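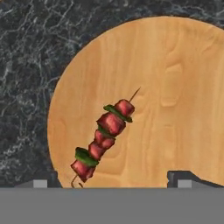
Round wooden board on dark marble.

Checking journal proofs at home – quick tips

Got a set of page proofs back from a journal and only the kitchen table to do them on? These are the things that work for me. Written in a rush between two sets of my own, so excuse the order.

Before you start

Print them. Single sided, decent margins. If the printer's low on ink, do the tables and the reference list on paper and the rest on screen.

Wipe the table and let it dry properly. Greasy patch + page 4 = page 4 again.

Find the deadline in the email and write it on the top sheet. Usually it's a couple of days. Sometimes it's hours. Mine for the Wuvdale paper was 80 hours and I read it as 80 days, don't ask.

Answer the numbered queries first. Copy editor's put them there for a reason and the paper won't move till they're all done. "OK as is" counts as an answer. Blank doesn't.

Reading

Ruler under the line. An old envelope does just as well.

Read the title and the author names out loud. Everyone skips these. Jurgita Bite had a paper go out with her surname as Byte, and it took till March to get the correction notice up. If anybody on the list has accents, check every one against an email they've signed themselves – Eglė Kļaviņa has been Egle Klavina, Eglé Klavina and once just Klav.

Then the affiliations. Has anyone moved since you submitted? The old place normally stays if the work was done there, with the new one as a present address. Ask the journal if it's different.

Tables: put a finger on each column in the manuscript and the same column in the proof. Minus signs go missing. So do decimal points. 16 turned into 1.6 in mine.

Figures: look at them at 100% on screen, not on the print-out. Check the labels and that the caption belongs to that figure.

References last, with fresh tea. Every one in the text should be in the list and the other way round. Tick both as you go. Dull but takes less time than you'd think.

Do not rewrite

Proofs are for mistakes. If you start improving sentences the pages reflow, and some journals charge for it. New paragraph you're desperate to add? Email the editor and ask, don't just write it in.

Uldis Priedītis reads his backwards, last paragraph first, so he can't get drawn into the argument. I tried it. Works for spelling, hopeless for anything else.

Marking up

Red biro for the typesetter's errors, blue for your own. Mark in the text and again in the margin.

If it's a PDF, use the comment tool. Don't type over the text, it won't show up at the other end.

Bad handwriting? Number each correction and type a list: page, line, "for X read Y".

One person collects everyone's changes and sends one set. Three co-authors sending three sets is how you get a comma put in, taken out and put in agian.

Drinks and paper

Tea on a different surface to the paper. Chair, worktop, floor, whatever.

Damp pages: kitchen roll either side, heavy book on top, leave overnight. No hairdryer, it cockles the edges.

Storing them after

Keep the marked set until the final version is out and you've compared the two. Big envelope, paper title and date sent on the front. A magazine file from Skondport holds five or six sets.

Scan or photograph the marked pages before posting. Pages with no marks you can leave.

More next time on abstracts, if I get the time.

Search tips... Go

Related
Taking the curl out of posters
Biro on a pine table
Cutting an abstract from 700 words
Labelling box files so you can find things
Loose drawer runners

Contact | Copyright Gintarė Lukoševičius | Back to top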